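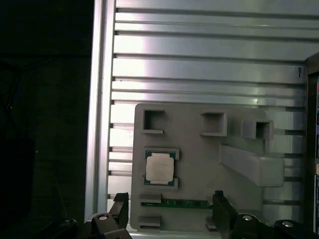 Stulus Street fire

The Stulus Street fire was a fire in a terrace of unoccupied houses in Lehtinen, a former mining village in the district of Skakelmont. It was reported during the night of Jan 25, 2018 and destroyed the roofs of three adjoining houses. A fourth house, at the end of the row, was damaged by smoke and water. There were no deaths. The cause was recorded as undetermined, although the district fire service treated deliberate ignition as the most likely explanation.

Background

Stulus Street is one of a group of parallel streets built for workers at the Lehtinen pit. The houses are of brick, two storeys high, with a small yard at the rear opening on to an unpaved lane. After the pit closed, the colliery company sold the street in blocks to private landlords. The population of the village had fallen to 1,271 by the time of the fire, and most of the houses on the north side of the street were empty.

The terrace had been built with a continuous roof space. Dividing walls between the houses stopped at ceiling level, a common practice in the cheaper colliery rows of the district. Barriers were later fitted in the roof spaces on the south side under a repair scheme, but the north side was left out after the owner of four of the houses did not reply to letters from the district office.

Small fires had been reported in the rear lane before, mostly involving rubbish and discarded furniture. Residents had asked for the empty houses to be boarded up at the back as well as the front. Metal sheets were fixed to the front windows, and the rear doors were secured with timber boards, several of which had been removed.

Fire

The first call was made by Orvokki Halonen, who lived opposite the terrace and had seen a glow behind an upstairs window. A second call, from a driver on the main road, gave the wrong street and caused one engine to be sent to the southern end of the village before it was redirected.

The crew entered the middle house from the rear lane but withdrew when part of the staircase gave way. Fire had by then reached the roof space and was spreading in both directions. The remaining work was carried out from outside, with hoses at the front and a raised platform at the western end. Water pressure in the street main was low, and a further supply was drawn from the hydrant beside the former pit yard.

Residents on the south side were told to leave their homes and were taken to the Fistumura Hall, a meeting room owned by the parish. Gas and electricity to the street were shut off. Most residents returned the following afternoon. Two households were kept out for longer while a leaning chimney was taken down.

Investigation

The investigation was led by Joni Laaksonen of the district fire service. The report placed the origin of the fire in the ground-floor back room of the middle house, where the floorboards had burned through over a limited area. The electricity supply to the house had been disconnected at the meter, and faulty wiring was ruled out.

Samples taken from the floor showed traces of a light fuel oil. The report noted that oil had been stored in the house by an earlier tenant and that the traces could not be dated. The police closed their inquiry without bringing charges.

The report also dealt with the roof space. It concluded that the fire would probably have been confined to the house of origin if dividing walls had been carried up to the underside of the roof. It recommended a survey of all empty terraced property in Skakelmont.

Aftermath

The three roofless houses were pulled down in April. The exposed end walls were rendered, and the gap was fenced. A sum of 1,000 was raised locally for the households that had been kept out of their homes, and was paid through the parish.

The district office later adopted a rule allowing it to secure the rear of an empty house and recover the cost from the owner. Its survey of terraced property was completed for Lehtinen but was not extended to the rest of the district.

See also

Lehtinen pit
Colliery housing in Skakelmont
Fistumura Hall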